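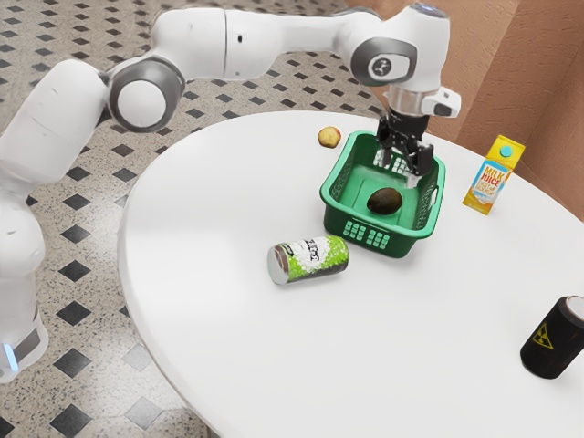 Filed under: Workshop Notebook / Glue & Finishes

25 February 2025

OK, hide glue again. I know, I know. But the Joslow chairs are coming apart in exactly the places I said they would (back rail into the left post, every single time) and I want to get the repair recipe settled before the rest of the set shows up in the van.

Started this morning with the old batch from the fridge. It smelled fine but it had gone thin and stringy, and when I pulled it between finger and thumb it wouldn't make those little cotton hairs. Tossed it. New batch: 39 grams dry granules, cold water just over the top, left to swell while I scraped the old joints. I keep wanting to hurry the soak and I keep getting lumps, so today I went and swept the hallway instead. No lumps!

Melahat Dursun came by while it was heating and we had our usual argument about temperature. She likes it hotter than I do and says I glue like someone afraid of soup. My note from last winter says keep the pot under 145 F, and I'm sticking with that, but I'll admit hers brushed out nicer on the scrap of beech. Might just be that she had a better brush. I need a better brush.

Test joints: made 8, all beech, same tenon, shoulders cut on the little saw. Half of them I sized first with thinned glue and half I put together straight. They're clamped on the shelf by the window with the Medeiros clamps, the ones with the orange handles that slip if you don't chalk the bar. Chalk the bar! I forgot on the first two and had to take them apart and start over, swearing, with glue going to jelly on my sleeve.

The left post on chair one has an old crack running down from the mortise. It's full of something yellow and crumbly, carpenter's glue I think, from some earlier fix. Hot water did nothing. Vinegar on a rag for an hour did a bit. In the end I picked it out with a dental scraper, which took most of the afternoon and I quite enjoyed it. There's still a dark line deep in the crack that I can't reach and I'm leaving it alone.

Costs, so I don't lose the slip: the granules and the new pot liner came to $293 from Ternano, and yes, that's for the big sack. It should last past summer if the mice stay out of it. Lid ON, please, whoever opens it.

Josphat Mwakalinga wants to know if we can use the liquid stuff in the bottle for the stretchers. I'd say yes for the stretchers and no for the back rails, but I have no numbers for that, only a grudge.

To do: break the test joints on Friday. Ask Taltthorpe for the seat cane they promised. Find the other half of the strap clamp. Wash the pot before it sets like a rock (again).

Comments

melahat d.: It was the temperature. My brush is older than yours.

J. Mwakalinga: Fine, bottle for the stretchers. Can I get in on breaking the test joints? I missed it last time.

benchdog: Try a syringe with warm water in that crack before you give up on it, then leave it overnight wrapped in a damp rag. Worked for me on a rocker with the same yellow crud in it.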